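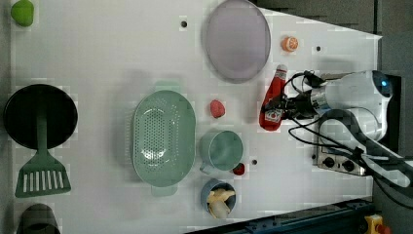
Malte Hagedorn puts the start of the modern toy kitchen set at the point where makers stopped selling pots alone and began packing food with them, and most later writing on the subject follows his division. A toy kitchen set, also called play kitchenware or a pretend cooking set, is a group of small cooking vessels, utensils, tableware and imitation foods made for children's play. It may be sold with a play kitchen cabinet or without one.

Contents

Sets are usually sorted into four groups: vessels, utensils, tableware and food. Vessels include frying pans, pots and colanders. Utensils include slotted spatulas, ladles and spoons. Tableware covers plates, mugs and cups. The food group is the largest in most catalogs and also the least uniform, as fruit, vegetables and bottled sauces are often added from other lines.

A separate stove panel is common in sets sold without a cabinet. It is a low unit with two or more knobs, placed flat on a table or the floor. In the example shown the panel is silver and the knobs are black.

Color

Color in play kitchenware follows two conventions. Food generally keeps its natural color, so that a strawberry is red and a peeled banana yellow. Vessels and tableware are free of this rule, and pale shades such as lavender and light green are widely used for plates, mugs and colanders. Frying pans are a partial exception. The body is often black, after the full-size pan, while the handle takes a brighter color, frequently green.

Condiment bottles follow the food rule. Ketchup is almost always a red bottle with a white or green cap.

Scale

Pieces within one set seldom share a single scale. Vessels are reduced more than food, with the result that a toy banana may stand well above the rim of the cup it is placed in. Hagedorn attributes the mismatch to grip: a strawberry reduced to the scale of the pan would be too small for a young child to hold, and in many markets too small to sell for that age group.

Cut food

Imitation food is made whole or cut. Cut pieces show the inside of the fruit, as in an orange half with molded or printed segment lines. Some makers supply two halves joined by a hook-and-loop patch or a magnet – these are listed as cutting food and normally come with a blunt knife. Single halves without a joining surface are sold as loose pieces.

Makers and set sizes

The Ararell line is cataloged in two sizes, a basic set of 30 pieces and a tableware supplement of 5. Tollik sells food only and lists 269 separate items, including color variants. Schmieder made stove panels and pans, and its early panels are identified by knobs that turn with a click. The Urka catalog used item numbers in place of names, and its oval colander is known to collectors as the 932.

Care and storage

Plastic pieces are washed by hand in warm water with dish soap. Hollow food with a seam should not be soaked – water enters at the seam and drains slowly. Printed labels on bottles wear first at the edges and are best wiped with a damp cloth. Colanders and pots are often used to store the smaller food pieces between uses.

See also: Play kitchen; Toy food; Doll tableware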